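LERNECK HOUSE ASSOCIATION
Minutes of the winter members' meeting
29 Jan 2018, in the common room

Chair: Floor Verbruggen
Minutes: Stela Bratu
Also speaking: Gunvor Backlund, Riet Van Damme, Preben Eskildsen
Apologies were received from the two apartments on the top floor.

1. Opening and agenda

Floor opened the meeting at 19:30 and wished everybody a good new year. The agenda was accepted with one change. The point on the bicycle room was moved after the point on the heating, so that Preben could be present for both.

2. Minutes of the October meeting

The minutes were read and approved. Riet asked for one correction under point 6: she did not offer to paint the stairs, she offered to ask for a price for painting the stairs. The correction is made. The price is still not received.

Actions from October:
- The lock on the cellar door is repaired.
- The letter to the neighbors in Nulonby Street about the shared hedge was sent. They agree to cut it in spring and will do their own side.
- The list of emergency telephone numbers is not yet renewed. Stela will do it before the next meeting.

3. Water use in the house

Gunvor presented the water bill for the past year. The house used more than 2000 cubic meters, and the bill is higher than the year before. She has compared the meters of the apartments with the main meter. The difference between them is 167 cubic meters, and this must be the common parts: the laundry room, the garden tap and the common kitchen.

The members discussed where this water can go. The garden tap was used a lot in the dry weeks. Preben thinks that the old washing machine takes too much water for each wash. Gunvor proposed to put a separate meter on each of the three places, so that next year we do not have to guess. Kuipers has given a price for this work and can do it in one day. The water will be closed in the morning and there will be a notice on the front door one week before.

Decision: the meters will be ordered from Kuipers. All present were in favor.
Action: Gunvor

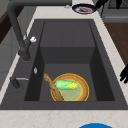

4. Heating

Preben reported on the boiler. The yearly service was done and the man from the service company was satisfied, but he said that the pump is at the end of its life. It can continue one more winter or it can stop tomorrow. A new pump must be paid from the reserve.

There was a longer discussion about the temperature at night. At present the heating goes down at 22:00. Some members with small children would like it to go down later. Others find the bedrooms too warm already. It was agreed to try 23:00 until the end of the winter and to look at the gas meter afterwards.

Riet remarked that many members leave the door of the stairs open when they carry in shopping, and that the cold air then comes into the common room. She also asked if the windows in the common parts could be checked for draft before we spend money on anything else. In her own apartment new sealing strips made a clear difference and they were not expensive.

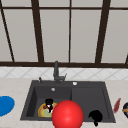 Window with dark brown bars and pale panes.

Preben will go through the building with a candle on a windy day and write down where the flame moves. He would be glad to have one person with him. Sealing strips can be bought at Jeron, and the association has an account there.

Decision: a new pump will be ordered now, before the old one fails. One member voted against and would prefer to wait.
Decision: sealing strips may be bought up to the amount in the small repairs budget.
Action: Preben

5. Bicycle room

The bicycle room is full again. Preben has put a paper label on every bicycle. Owners are asked to write their name and apartment on the label before the end of February. Bicycles with an empty label will be kept in the cellar for three months and then given to the repair workshop in Nulonby.

It was asked if cargo bicycles can stand in the room. The answer is yes, but only on the wall side, because the door must open completely. Strollers are not allowed in the bicycle room. They can stand under the stairs if they are folded.

6. Common kitchen and shared dinners

The shared dinner is held two times each month and it is well visited. Riet thanked everybody who cooked in the autumn. The price stays the same for adults, and children under 10 eat free. Children from 10 to 16 pay half. This rule was already in use but it was not written down anywhere, so it is written down now.

The cooking list for the spring hangs on the notice board. There are still empty places on it. It is requested that members who only come to eat also take one turn of cooking or of cleaning. Whoever is afraid of cooking for so many people can ask Riet for her folder with recipes and quantities.

Some members were not happy with how the kitchen was left after private parties in December. The rules were repeated:
- The kitchen is booked in the book beside the door, with name and apartment.
- Food is not left behind. What remains is taken home the same evening.
- Dishes are washed and put back before the next morning.
- The key is returned in the mailbox of Gunvor.

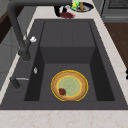

It was discussed if there should be a deposit for private parties. Floor is against, as it makes more administration and most members leave the kitchen in good order. Stela is in favor of a small deposit, only for parties with guests from outside the house. After some discussion it was decided to wait until autumn. If there are new complaints the point will come back on the agenda.

Food waste was also discussed. The municipality now gives a green container for kitchen waste to buildings which ask for it. The container is emptied every second week. It would have to stand beside the paper container, and the members on the ground floor are worried about the smell in summer. Gunvor has asked in another building and there they had no problem as long as the lid was closed and the waste was wrapped in newspaper.
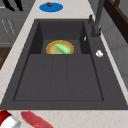

Riet Van Damme said that she would support the container only if it is clear who washes it in summer. In her former building this was left open and then it was always the same person. She proposed to add it to the stair cleaning list, so that the apartment of the week also takes the container.

The proposal was accepted. The container will be requested for a trial until October, and the stair cleaning list will be changed.
Action: Floor (container), Riet (list)

7. Garden

The apple tree beside the gate must be pruned before the end of the winter. Preben can do the low branches. For the high branches a longer ladder is needed, and Floor will ask at her work if she can borrow one. The garden day will be in April, and the date will be put on the notice board when the weather is a little more certain.

Gunvor would like to use the sunny corner for herbs. No objections.

8. Other business

- The lamp in the cellar corridor goes off too quickly. Preben will look at the timer.
- Parcels for other apartments should not be left on the radiator in the hall.
- A gray child's mitten was found in the laundry room. It is with Stela.
- The guest room is free in February except for the last weekend.

9. Next meeting

The next meeting will be in spring, after the garden day. Points for the agenda can be given to Floor up to two weeks before.

Floor closed the meeting at 21:40.

Minutes written by Stela Bratu. Corrections can be put in my mailbox.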